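브런들리 매장 농산물 코너 안전·위생 점검표
보터(Boter) 식료품 / 6월 정기 점검 / 월요일 개점 전
양식: 농산물 진열 및 부속 가구용, 점검자 의견란 포함

판정 표기
적합: 그대로 둔다.
보완: 다음 점검 전까지 고친다.
부적합: 고치기 전에는 쓰지 않는다.
해당 없음: 이 칸에 표시하기 전에 한 번 더 둘러볼 것. 지난번에는 코너 절반이 해당 없음이었다.

의견란은 비워 두어도 되지만, "양호함"만 적어 낼 거라면 비워 두는 편이 종이를 읽는 사람에게 친절하다.

가. 바닥과 통로

가-1. 진열대 앞 통로에 상자, 손수레, 사다리가 없다.
판정: 보완
의견: 접힌 상자 한 묶음이 벽에 기대어 있었음. 지난번 의견란에도 "접힌 상자 한 묶음"이라고 적혀 있는데 같은 묶음인지는 확인할 방법이 없음. 테이프 색이 낯익기는 함. 점검 중에 창고로 옮김.

가-2. 바닥에 물기, 잎 부스러기, 으깨진 과육이 없다.
판정: 적합
의견: 당근 진열 구간 아래를 특히 봄. 잎이 달린 채로 들여오는 날에는 그 아래 바닥이 늘 먼저 지저분해진다. 오늘은 말끔했음. 점검 날짜를 미리 공지한 덕으로 보임.

가-3. 미끄럼 방지 매트의 모서리가 들뜨지 않았다.
판정: 보완
의견: 통로 입구 쪽 모서리가 들떠 있음. 발로 눌러 두면 잠깐 얌전하다가 돌아서면 다시 일어남. 양면테이프로 붙였던 자국이 겹겹이 남아 있어 이 매트의 지난 세월을 짐작할 수 있었음. 테이프는 이제 그만 쓰고 매트를 교체할 것.

가-4. 전원선이 통로를 가로지르지 않는다.
판정: 적합
의견: 가로지르는 선 없음. 벽 쪽 콘센트 덮개가 헐거워 조여 둠.

가-5. 젖은 바닥 표지판이 정해진 자리에 있다.
판정: 보완
의견: 표지판은 있으나 사무실 문을 받치는 데 쓰이고 있었음. 문이 저절로 닫히는 문제는 별도 수리 요청을 낼 것. 표지판은 제자리로 돌려보냈고, 문은 닫혔음.

가-6. 비상구 방향 표시가 진열대 뒤에 가려지지 않는다.
판정: 적합
의견: 통로 어디에서나 보임. 계절 장식이 걸리는 달에는 다시 볼 것. 작년의 수박 풍선은 아직도 회자되고 있다.

나. 둥근 흰색 테이블

나-1. 상판이 깨끗하고 얼룩, 칼자국, 스티커 자국이 없다.
판정: 적합
의견: 무늬 없는 밝은 흰색이라 무엇을 흘려도 바로 드러난다. 점검자에게는 고마운 색이고 청소 담당에게는 덜 그럴 것임. 리미에(Limier) 세정제로 닦고 마른 천으로 한 번 더 훔치는 순서를 유지할 것. 마른 천을 생략하면 줄이 남고, 줄이 남으면 아무도 안 닦은 테이블처럼 보여서 억울해진다.

나-2. 상판 가장자리를 손바닥으로 훑었을 때 걸리는 곳이 없다.
판정: 적합
의견: 한 바퀴 다 훑음. 둥근 테이블은 어디서 시작했는지 잊기 쉬우므로 시작점에 손수건을 올려놓고 도는 방법을 권함. 점검자는 한 바퀴 반을 돌고 나서 이 방법을 생각해 냄.

나-3. 체중을 실어 눌렀을 때 기울거나 흔들리지 않는다.
판정: 보완
의견: 한쪽을 누르면 아주 조금 기운다. 받침 아래에 접은 전단지가 끼워져 있었는데 행사 기간이 한참 지난 물건임. 전단지를 빼고 높이 조절 발을 돌려 맞출 것. 조절 발이 굳어서 안 돌아가면 억지로 돌리지 말고 수리 요청을 낼 것.

나-4. 상판과 받침의 결합 나사가 모두 조여져 있다.
판정: 적합
의견: 드라이버로 확인. 헛도는 나사 없음.

나-5. 테이블이 통로 폭을 잡아먹지 않는 위치에 있다.
판정: 적합
의견: 둥근 가구는 모서리에 허벅지를 찧을 일이 없는 대신 조금씩 밀려도 티가 안 난다. 바닥에 위치 표시를 해 두는 것을 권고함. 권고는 지난번에도 했음.

나-6. 무거운 상자를 상판 위에 올려 두지 않는다.
판정: 적합
의견: 입고 시간에 이 테이블이 하역대로 승진하는 일이 잦다고 들음. 승진을 취소할 것. 상자는 낮은 손수레에 두고, 상판에는 가벼운 것만 올림.

나-7. 상판과 진열대 사이를 오가며 쓰는 천, 집게, 바구니를 용도별로 나누어 쓴다.
판정: 보완
의견: 천은 나뉘어 있음. 바구니는 어느 것이 어느 것인지 물어보니 대답이 서로 달랐음. 손잡이에 색 띠를 감을 것.
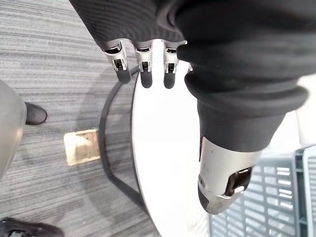 다. 진열대 구조

다-1. 진열대 전체가 수평이며 흔들리지 않는다.
판정: 적합
의견: 위아래 두 단 모두 확인. 옆에서 밀고 앞에서 당겨 봄. 당길 때는 아랫단을 비우는 것이 원칙이나 다 비우자고 하면 직원들의 표정이 어두워지므로 채운 채로 살살 당김. 다음 정기 점검에서는 비우고 할 것. 미리 알렸으니 표정 관리도 미리 부탁함.

다-2. 나무 표면에 가시, 갈라짐, 들뜬 결이 없다.
판정: 보완
의견: 손이 가장 많이 닿는 앞턱을 중심으로 봄. 당근 칸 앞턱 안쪽에 까슬한 자리가 있음. 장갑을 끼고 만지면 모르고 맨손으로 만지면 바로 알게 된다. 점검자는 바로 알게 됨. 고운 사포로 다듬고 식품용 오일을 바른 뒤 완전히 마르면 채울 것.

다-3. 나무판 이음매의 틈이 8mm를 넘지 않는다.
판정: 적합
의견: 넘는 곳 없음. 감자 칸 뒤쪽 이음매가 그나마 넓은 편이라 흙이 모임. 솔로 긁어 내면 되는데, 솔이 어디 있는지가 이번 점검에서 가장 오래 걸린 질문이었음.

다-4. 윗단 앞쪽의 검은 금속 난간이 단단히 고정되어 있다.
판정: 적합
의견: 칸마다 아치처럼 굽어 있어 누구나 손잡이로 여기고 잡게 생긴 물건임. 아이들은 더 그렇다. 하나씩 잡고 흔들어 보았으며 돌아가거나 빠지는 것 없음. 그래도 잡고 매달리라고 만든 것은 아니니 안내문을 붙일지 검토할 것. 안내문을 붙이면 매달릴 수 있다는 사실을 널리 알리게 된다는 반대 의견도 접수함.

다-5. 금속 부분에 녹, 벗겨진 도장, 날카로운 끝이 없다.
판정: 적합
의견: 세로 기둥과 난간이 만나는 안쪽까지 손가락을 넣어 봄. 걸리는 곳 없음. 먼지는 있음. 검은색이라 멀리서는 안 보이고, 먼지 쪽에서도 그 점을 잘 알고 있는 듯함.

다-6. 뒤판이 휘거나 밀리지 않는다.
판정: 적합
의견: 옅은 회청색 뒤판에 흙 튄 자국이 없는지도 함께 봄. 윗단을 채울 때 과일 상자로 치는 일이 많으니 상자는 바닥에 두고 나누어 담을 것.

다-7. 아랫단 트레이 다섯 개가 제자리에 끼워져 있고 앞으로 미끄러지지 않는다.
판정: 보완
의견: 트레이는 얕고 앞으로 기울어져 있다. 보기에는 시원하지만 걸쇠 하나가 덜 끼워지면 내용물이 통로 견학을 나선다. 왼쪽 끝 트레이의 걸쇠가 뻑뻑해서 끼운 느낌만 나고 안 끼워지는 경우가 있음. 딸깍 소리를 듣고 손을 뗄 것. 예비 걸쇠는 스파키아나키스(Sfakianakis)에 주문해 두었음.

라. 진열 상태

라-1. 윗단 과일이 앞턱보다 높이 쌓여 굴러떨어질 염려가 없다.
판정: 보완
의견: 망고는 모양이 제각각이라 한 줄로 세우기 어렵다. 앞줄은 눕히고 뒷줄만 기대게 할 것. 초록과 노랑이 섞인 것은 색을 맞추느라 이리저리 옮기다 떨어뜨리는 일이 많다. 색은 손님이 알아서 고르니 내버려 둘 것.

라-2. 긴 채소가 트레이 밖으로 튀어나와 옷이나 가방에 걸리지 않는다.
판정: 적합
의견: 울퉁불퉁하고 긴 연녹색 오이는 비스듬히 나란히 눕히는 지금 방식이 낫다. 세로로 꽂으면 멋은 있는데 지나가던 소매와 인사를 나누게 된다.

라-3. 같은 트레이에 둘 이상을 담을 때 경계가 분명하다.
판정: 보완
의견: 왼쪽 끝 트레이에서는 연녹색 오이 더미 아랫부분을 가늘고 짙은 오이가 덮고 있음. 둘 다 오이니 가족끼리 잘 지낸다고 볼 수도 있으나 가격표는 가족 단위로 매기지 않는다. 칸막이를 넣을 것.

라-4. 무거운 것이 무른 것 위에 얹히지 않는다.
판정: 적합
의견: 고구마는 뒤, 토마토는 앞. 이 배치는 유지하되 고구마 더미가 앞으로 무너지지 않게 높이를 낮게 잡을 것. 트레이가 기울어져 있다는 점을 고구마는 이미 알고 있다.

라-5. 토마토는 겹쳐 쌓지 않는다.
판정: 적합
의견: 무른 것을 손가락으로 눌러 확인하는 습관은 직원부터 고칠 것. 누르면 확인은 되는데, 확인된 토마토가 하나 더 생긴다. 꼭지 주변이 노랗거나 주황빛인 것은 그대로 두어도 됨.

라-6. 잎과 줄기가 가격표나 옆 칸을 가리지 않는다.
판정: 보완
의견: 당근 잎이 풍성하게 달려 앞쪽에서 서로 엉켜 있음. 싱싱해 보이려고 남겨 둔 것은 이해함. 가격표까지 덮는 잎은 다듬을 것. 가격을 물어보는 손님이 많다는 불만과 잎을 자르기 싫다는 의견이 같은 직원에게서 나왔음을 적어 둔다.

라-7. 늘어진 채소가 트레이 앞으로 넘치지 않는다.
판정: 보완
의견: 가는 껍질콩이 앞턱을 넘어 늘어져 있음. 콩 하나를 집으면 친척이 따라 나오는 상태. 앞쪽을 한 움큼 덜어 뒤로 넘길 것. 바닥에 떨어진 콩은 생각보다 잘 구르고 생각보다 미끄럽다.

라-8. 제자리를 벗어난 품목이 없다.
판정: 보완
의견: 껍질콩 위 안쪽에 작은 빨간 고추가 하나 올라앉아 있음. 고추 칸은 따로 정할 것. 매운 것과 맵지 않은 것을 섞지 않는 원칙은 양식 앞장에도 있다. 앞장은 잘 읽히지 않는다.

라-9. 감자에 싹이 트거나 초록빛이 도는 것을 골라낸다.
판정: 적합
의견: 노란 잔감자는 알이 작아 하나하나 뒤집어 보는 데 인내가 필요함. 짙은 반점은 그것만으로 폐기 사유가 되지 않으니 싹과 초록빛만 볼 것. 더미 아래쪽까지 손을 넣어 뒤집어야 하며, 윗줄만 보고 표시한 칸은 펜 색이 유난히 자신만만해서 티가 난다.
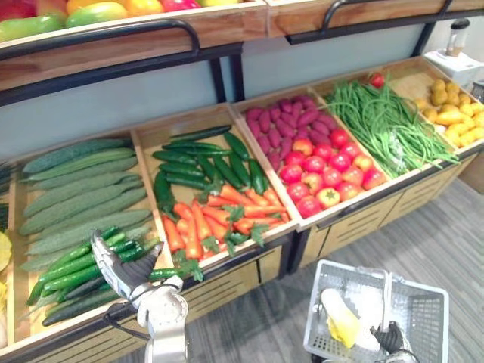
아랫단 트레이 다섯 칸: 왼쪽 오이부터 오른쪽 노란 감자까지

라-10. 먼저 들어온 것이 앞에 오도록 채운다.
판정: 보완
의견: 당근 트레이 뒤쪽의 짙은 녹색 오이는 당근을 건너야 손이 닿는 자리에 있음. 뒤쪽 물건은 잘 안 팔리고, 안 팔리니 새것으로 덮이고, 덮이니 더 안 팔린다. 채우기 전에 뒤쪽을 먼저 비워 볼 것. 비우는 김에 트레이 바닥도 닦을 것.

마. 조명과 표시

마-1. 진열면 밝기가 300럭스 이상이다.
판정: 적합
의견: 윗단과 아랫단에서 따로 잼. 아랫단은 조도계를 든 점검자의 그림자 때문에 처음에 낮게 나왔고, 점검자가 비켜서자 합격함.

마-2. 조명 덮개가 깨지거나 헐겁지 않다.
판정: 적합
의견: 사다리를 타고 확인. 덮개 안에 벌레가 모여 있어 털어 냄. 안전 문제는 없으나 과일을 고르다 고개를 드는 손님도 있으니까.

마-3. 가격표와 원산지 표시가 해당 품목 앞에 있다.
판정: 보완
의견: 진열을 바꾼 뒤 표가 따라오지 않은 자리가 있음. 채소를 옮긴 사람이 표도 옮길 것. 표를 옮기는 담당이 따로 있다고 믿는 분위기가 감지되는데, 그런 담당은 없음.

마-4. 표 꽂이의 핀이 빠져 채소 사이에 섞이지 않는다.
판정: 적합
의견: 핀 수량과 꽂이 수량이 맞음. 맞지 않으면 해당 트레이를 비우고 찾을 때까지 판매하지 않는다. 껍질콩 칸에서 핀을 찾아본 사람은 이 항목을 진지하게 대하게 된다.

바. 손과 도구

바-1. 농산물을 만지기 전에 손을 씻고 장갑을 교체한다.
판정: 보완
의견: 장갑을 낀 채로 손을 씻는 경우를 봄. 성의는 인정함. 순서는 장갑 벗기, 손 씻기, 새 장갑.

바-2. 칼과 가위는 쓰고 나서 보관함에 넣는다.
판정: 부적합
의견: 잎 다듬는 가위가 윗단 과일 뒤에 놓여 있었음. 손님이 망고를 고르다 가위를 고르는 일은 없어야 한다. 바로 회수했고 보관함 열쇠를 확인함. 이번 점검의 유일한 부적합이므로 재점검은 이 항목부터 시작함.

바-3. 세정제는 식품과 분리해 보관하고 용기에 이름이 적혀 있다.
판정: 보완
의견: 리미에 세정제 원래 용기는 문제없음. 덜어 쓰는 분무기에 이름이 없음. "다들 아는데요"라는 답을 들었으나 월요일에 새로 오는 직원은 그 다들에 들어 있지 않음.

바-4. 구급함이 채워져 있고 반창고의 사용 기한이 남아 있다.
판정: 적합
의견: 파란 반창고 12매 확인 후 하나 사용함. 다-2 참조.

바-5. 청소 기록표에 하루 3회 서명이 있다.
판정: 보완
의견: 서명은 모두 있음. 오후 칸의 서명이 오전에 이미 있었다는 점만 적어 둔다.

조치 순서

1. 가위 보관 상태 재확인. 오늘 폐점 전.
2. 걸쇠 교체. 부품이 오는 대로. 그때까지 왼쪽 끝 트레이는 낮게 담음.
3. 당근 칸 앞턱 사포질. 개점 전이나 폐점 후에만. 톱밥 섞인 당근은 할인 사유가 된다.
4. 껍질콩 덜기, 당근 잎 다듬기, 고추 옮기기. 한 사람이 한 번에 끝낼 수 있는 분량이니 회의에 올리지 말 것.
5. 통로 매트 교체와 사무실 문 수리 요청. 문이 고쳐지기 전까지 표지판을 다시 데려가지 말 것.
6. 둥근 테이블 높이 조절과 바닥 위치 표시.
7. 분무기 이름표, 바구니 색 띠, 트레이 칸막이.
8. 윗단 망고 앞줄 눕히기, 가격표 제자리 찾기.

다음 점검자에게 남기는 메모

흙 터는 솔은 저울 아래 서랍에 있음. 서랍은 살짝 들어 올리면서 당겨야 열린다. 조도계 건전지는 새로 넣었고, 헌 건전지를 같은 서랍에 도로 넣지 않았음. 난간 안쪽 먼지는 시간이 모자라 윗단 왼쪽 절반만 닦았으니 오른쪽부터 시작하면 됨.

점검자 서명:
매장 확인:
재점검 결과: (바-2부터 기입)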